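From: Liliana Parisi
Date: 2026-01-03
Subject: Re: [allotments] Leeks, and what to do with the bottom plot

Hello all,

Happy new year! Sorry it's taken me so long to reply, I had the family here and then a cold, and then the family's cold on top of mine.

Someone wrote:

> We've had leeks in the bottom bed three years running and last
> year they were thin as pencils. Is it the soil or the variety?
> Also, does anybody still have seed from the Skusta onions? Ours
> all bolted and I'd like to try once more before giving up.

I'd put my money on the soil. We had just the same at Kukivstead when I first took on plot 472. I blamed the seed, I blamed the weather, I blamed my neighbour's compost (sorry, Hoekstra family, it was lovely compost), and in the end I moved the leeks up beside the path and they were twice the size. The bottom bed gets all the water from the lane and it sits there until May. Leeks will put up with a lot, but they do want feeding, and three years in one spot is asking too much of any bed. I'd give it over to broad beans for a year and see how it looks after that.
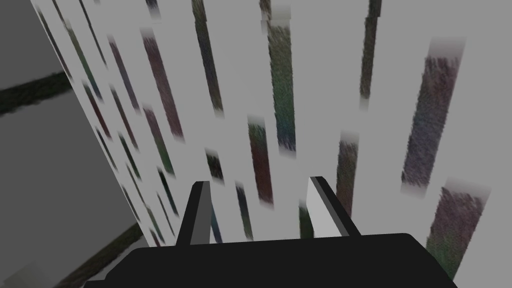 As for spacing, I go wider than the packet says. I use a dibber, make the holes as deep as my hand, drop one in each and fill them up with water. No firming in, the soil falls back by itself over the next week or so. My dad used to trim the roots and the tops first and I did it for years out of loyalty, but I've stopped and can't see any difference.

Now, onions. I do have some Skusta seed left, 7 packets, and you're welcome to a couple. Mine bolted too the year we had that warm spell and then the frost, so I wouldn't take it personally! Try sowing a bit later and keep them under cover until the nights are milder. I start mine in the back bedroom on the windowsill, much to everyone's annoyance — the trays take over and you can't draw the curtains.

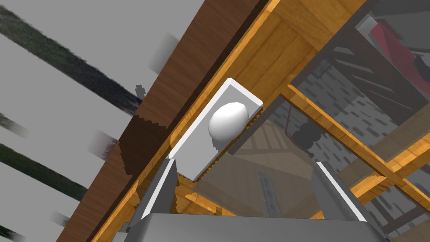

White block with a toothed edge and an egg-shaped dome on top

While I'm on, has anyone tried the Plasum netting? I need to cover the brassicas before the pigeons find them again. The old net has more holes than net by now, and I spent most of last autumn picking leaves out of it. If it's stiff and horrible to fold I'd like to know before I buy a whole roll.

I'll be down at the plot most mornings if it stays dry, so shout over the fence if you want the seed, or I can leave it in the shed in a jam jar with your name on.

All the best,
Liliana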